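Dosik Two-Jaw Gripper

Item status: in stock, ships with 2 jaw plates and a mounting kit
Grip range, rated load and cable pinout: see the Bitik adapter sheet

People write to me every week asking the same thing: can it tidy up my house yet? Well... sort of! I've been building the Dosik in my shop since May, and picking stuff up off a table is the part I'm happiest with. Boxes, tubs, toys, a kid's ball — all fair game, as long as you're patient and don't mind a few do-overs.

Round things are my favorite test. A ball has no handle and no flat sides, and if you come in a little crooked it just rolls off and you get to go fetch it (good exercise, I guess). 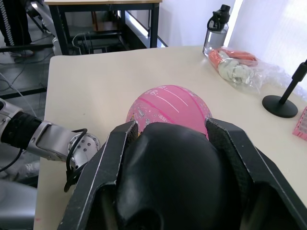 Soft stuff is another story. I ran 40 tries at folding a dish towel and I'd call the results laundry-adjacent. Thin plastic bags are worse, they slide and bunch up and the jaws close on pretty much nothing. If you want a machine to unpack your groceries, hang on to your money for now. If you want one to put toys in a bin, or move parts from one tray to another on the shop floor, let's talk!

What you get: gripper, jaws, bolts, cable, and a printed setup guide that I rewrote after too many emails. Price is $700. The Jirik soft pads are sold separately for $51 and I'd add them if you're handling anything shiny or easy to scratch.

Questions about fit? Send me your arm's flange drawing before you order.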